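Obadia Kaijage
@obadiakaijage
2017-06-25

A thread on washing and storing wool blankets, as I get asked every summer and end up typing the same reply. 1/11

Crumpled cloth first, folding later.

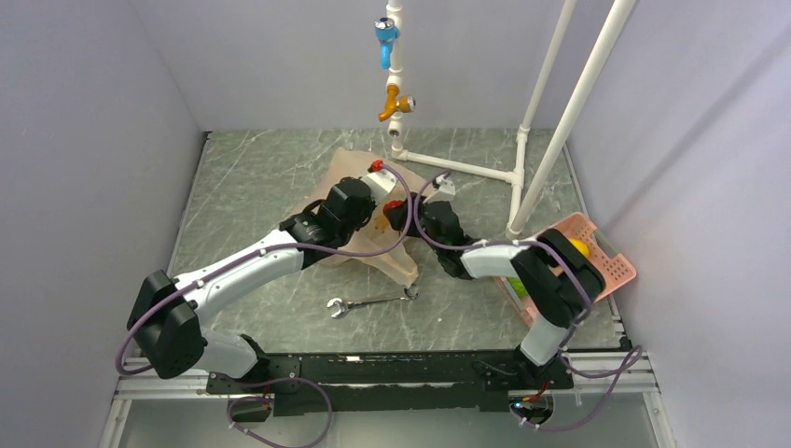
Photo: Selvaraj Pramanik

2/ My background, for what it's worth. I ran the linen room at a guest house called Hevanetti for 5 years. We had wool on every bed, and most of it was older than me. I ruined a few in my first winter and I'd like you to ruin fewer.

3/ Most wool blankets don't need washing every year. Hang them outside on a dry, breezy day, in shade, over two lines if you have them so the weight is shared. Turn them at lunchtime. Bring them in before the evening damp. That deals with smells and dust in nearly all cases.

4/ If there's a stain, treat only the stain. Cold water, a drop of wool wash, dab with a white cloth. Don't rub. Rubbing mats the fibres and you'll have a hard patch where the stain was, and it doesn't come out.

5/ If you must wash the whole thing, use the bath. Cool water, wool wash, push it down and leave it for 3 minutes. Let the water out with the blanket still in there and press on it with your hands. Rinse at the same temperature. A sudden change from cool to warm is what shrinks it.

6/ Someone will say their machine has a wool cycle. Fine, mine does too. I use it for jumpers. A double blanket full of water is very heavy and I've had one drum go out of balance and knock a skirting board off. Single blankets have been all right on a slow spin.

7/ Never wring it. Roll it in dry towels and kneel on the roll. Then dry it flat, or over a clothes horse with a sheet underneath. Keep it away from radiators. In October that can take two days - plan for it and don't start on the morning guests are due.

8/ Storage. Clean before you put it away, always. Moths go for wool that has skin and food on it. I use cotton bags with the neck tied tight. Plastic is all right for a month or so but I don't like it for longer, the wool comes out smelling stale.

9/ Cedar and lavender: I use both and wouldn't rely on either. Encarnación Montoya, who had the linen room before me, put her trust in shaking everything out on the first of the month. We had one bad moth year and it was the year I skipped that.

10/ If you find holes or grubs, bag the blanket and put it in a chest freezer for a fortnight. Then brush it hard outdoors and vacuum the cupboard, including the hinges and the gap behind the shelf.

11/ Mending small holes is a thread of its own. Short version is to use wool yarn a bit thinner than you think you need, and darn past the edge of the hole into sound cloth. Questions below, I'll get to them after tea.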